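From: Edem Bawa
To: plurnitz-equipment list
Date: 30 January 2025
Subject: Re: gripper budget, what are we cutting

Quick one, between calls. Sostano came back on the second arm. 3000 for the gripper with wrist camera, same again for the mount and controller, so 3000 twice, not the single line Maya had in the sheet. Shipping extra, no figure yet. Spare fingertips 191 a set, I'd put down 2 sets.

Maya Jaber wrote:
> Do we really need the wrist cam on both? Kinnear says the overhead
> one is fine for the table tasks. Also can the spares wait til
> September, that line is nearly gone.

Wrist cam yes, on both. Tray and bowl work is what we're buying this for, and from overhead you lose the rim as soon as the arm leans in. Look at how close the fingers get.

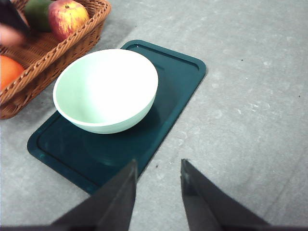
Spares I could push to September if somebody signs off on the risk. Don't love it. Black tips scuff, and lead time from Sostano is anybodys guess.

Plokine quote is still open, cheaper on the controller but no camera bracket, so we'd be making our own. I don't have the hours. If Kinnear wants to take that on, fine, say so on list.

Need from Maya: which line the mount goes under, and wether shipping comes out of the same pot. Will redo the sheet tonight once I have that.

Edem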